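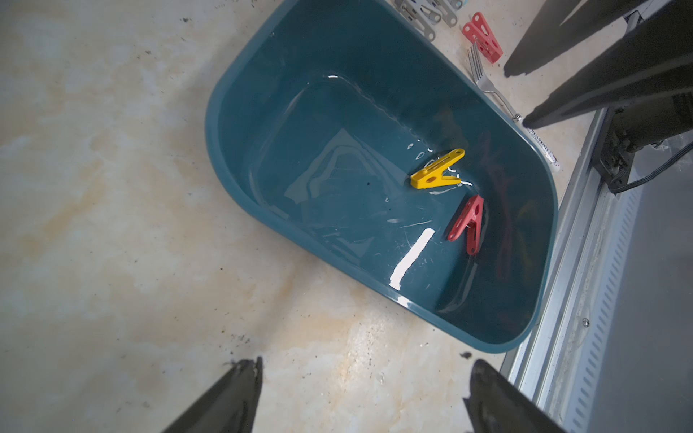

Civley to open shared laundry and drying hall at Karnedberg in February

KARNEDBERG, Jan 7, 2025 – Civley, the non-profit housing operator, will open a shared laundry and drying hall for residents of its Karnedberg apartments in February. The hall replaces the basement laundry rooms in the three Morton Street buildings and will serve 264 households.

The new hall is on the ground floor of the former Abdel Hamid furniture store, next to the east entrance of the housing complex. Civley bought the store after the business closed and has converted the front half of it. The back half will stay vacant until a decision is made on its use.

Residents will have access to washers, dryers, hand-washing sinks, a folding area and an indoor drying room with lines and racks. The drying room takes up close to half the floor space. It was put at the centre of the plan after a tenant survey in which drying space came up more often than any other request, ahead of longer hours and lower prices.

"People told us they were hanging wet sheets over doors and bathtubs all winter, and then dealing with damp walls," said Sirkka Kokkonen, director of resident services at Civley. "Most of these apartments were built without a balcony. A washer is only half of what a household needs."

The drying room has its own ventilation system, separate from the rest of the building. Air is drawn in at floor level and passed through a dehumidifier before it is returned to the room. The same unit takes heat from the dryer exhaust. Civley expects a full load of cotton laundry to dry on the line overnight under normal winter conditions.

Lines are set at two heights. The lower lines can be reached from a wheelchair, and one row of racks folds flat against the wall so that larger items such as duvets can be hung clear of the floor. Residents may leave laundry in the drying room for up to 24 hours. Each bay has a numbered tag that matches the booking.

Hand-washing is also provided for. The basement rooms had a single utility sink each, and residents asked for more space to soak wool, baby clothes and work clothing. The hall will have six deep sinks with cold and warm taps, and a shelf of plastic tubs that can be borrowed at the desk. Clothespins will be kept in bins at the end of each row. Residents are asked to rinse tubs and return them the same day.

Bookings and cost

Washers and dryers can be booked by phone, at the desk or through the resident website. Walk-in use will be allowed whenever a machine is free. The price of a wash will stay the same as in the basement rooms for the whole of 2025. Use of the drying room and sinks is free and does not require a wash to be booked, although drying bays must be reserved.

Payment will be by card or by a prepaid laundry key. Coins will no longer be accepted. Residents who hold tokens from the basement rooms can exchange them for credit at the Civley office until the end of spring.

"The tokens were a nuisance for everyone, and the office was only open while most people were at work," said Ksawery Piątek, building manager for the Morton Street properties. "You can now load a key at the hall at any hour it's open."

The hall will be open every day from early morning until late evening. A staff member will be at the desk during the daytime. Outside those hours the doors will open with the same fob residents use for their own building.

Closing of the basement rooms

The basement laundry rooms will stay in use until the hall opens and will then be closed one building at a time, over a period of three weeks. Notices with the exact order will be posted in the lobbies. Residents should remove any personal items, including detergent, baskets and drying racks, before the closing date for their building. Items left behind will be kept at the Civley office for 100 days.

Once the machines have been taken out, the basement rooms will be fitted with storage lockers and bicycle racks. That work will be done under a separate contract and a schedule has not yet been set.

Some residents raised concerns about the extra walking distance, especially for older tenants in the west building. Civley will offer a pickup and return service for tenants who have difficulty getting to the hall. Requests can be made through the building manager and do not need a doctor's note.

"I was one of the people who complained about the distance," said Leokadia Pawlak, a tenant in the west building. "I still think it's a long way with a full basket when there's ice. The pickup will help, and I hope they keep it going past the first winter."

Architect Tahsin Paul led the conversion. The store's concrete floor and front windows were kept, and new drains were cut under the washer area. Most of the cost was met from Civley's maintenance reserve, with the remainder borrowed over 10 years. No rent increase is tied to the project.

Residents can visit the hall before it opens. Visit times will be posted in the lobbies and on the resident website. Printed instructions for the machines will be handed out at the visits and will also be available at the desk.

About Civley

Civley owns and manages rental apartments in Karnedberg and nearby towns. It was set up by local tenants' groups and is run as a non-profit.

Media contact
Leokadia Kozłowski
Communications, Civley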